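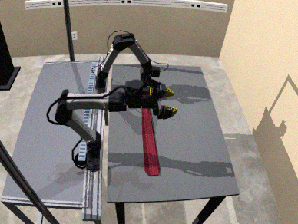 Two arms, one rail, one red bar, all of it running on my laptop.

So I've been living with Wuisan for most of August now, and a few of you asked whether it's worth paying for. Quick background if you're new: Wuisan is a subscription simulator from a small company called Nultier. You pick a workcell, it loads up with arms and tables and lights, and you get to practice your programs there before going anywhere near real hardware. I signed up for the middle plan, which is 22 dollars a month, and I paid for it with my own money.

Getting started was easier than I expected! I downloaded it after dinner, and by 9 p.m. I had an arm moving. The download is big (bring snacks) and the first launch sat on a gray loading bar long enough that I went and folded towels. After that it opens in a few seconds.

The cell I use most is the two-arm one. Both arms sit on the same long aluminum rail next to a tabletop, and the starter task has you work with a long, skinny red bar lying flat on the table. Sounds simple, right? I spent three evenings on it. The wrists end up really close together over the table, and if you plan one arm without thinking about the other you get a collision warning and a rude little beep. I turned the beep off. The warnings I kept, and they're good ones. They tell you which two links touched and let you scrub back to the moment it went wrong, and I wish the last simulator I tried (Erkis, which I gave up on in the spring) had done that half as well.

I also like that there's slack in the cables, at least to look at. One of them loops down beside the near arm's base in a big lazy curl. I can't tell you how much the software cares about cables when it's checking for collisions. The help pages are vague, and I asked support and got a link back to the same help pages. 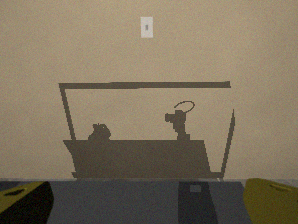 Finger view is the feature I'd renew for. You can park a camera down by the gripper and look out between the fingertips, and I ended up doing most of my lining up that way, with the wide view shrunk into a corner of my screen. It takes some getting used to, because you lose all sense of the room until you learn your landmarks. Mine is the little white plate on the wall, and if it's up there in the middle I know which way I'm facing. Now for my gripe, and it's a picky one: shadows. On the quality setting I can run, the edges come out in chunky little stair steps, like something from a very old video game, and a big one across a plain wall is hard to ignore. If you're only checking reach, who cares. If you want to train anything that works from camera pictures, I'd think hard about that before you pay for a year.

There is a nicer lighting mode, by the way. I tried it once. My laptop fan sounded like a hair dryer and everything crawled, so back I went to the middle setting. People on the Zimadden forum say it's lovely on a proper desktop, and I believe them, I just don't own one.

Other odds and ends. The library has 233 parts in it, which sounds like plenty until you search for a plain cardboard box and can't find one. (You can import your own shapes, and that went fine for me apart from one bracket that came in sideways.) Saving is automatic, thank goodness. Undo works on placement but not on program edits, and I learned that the painful way after deleting a whole pick routine. You get some 500 minutes of cloud runs a month on my plan and I haven't come close to using them up, since I mostly run things locally.

The tutorials are short and friendly, with no sound, just text on the side. I liked them. The one on the open gripper position is out of date, though, and shows a menu that has since moved under Tools.

Would I tell you to buy it? If you're learning to plan motion for two arms, yes, and start with the monthly plan so you can bail. If you only have one arm to think about, the free tier covers that already and you should poke at it for a couple of weekends first. I'm keeping mine through the fall. Next on my list is getting that red bar handed from one arm to the other without a single warning, and I'll post the program when I've got it working.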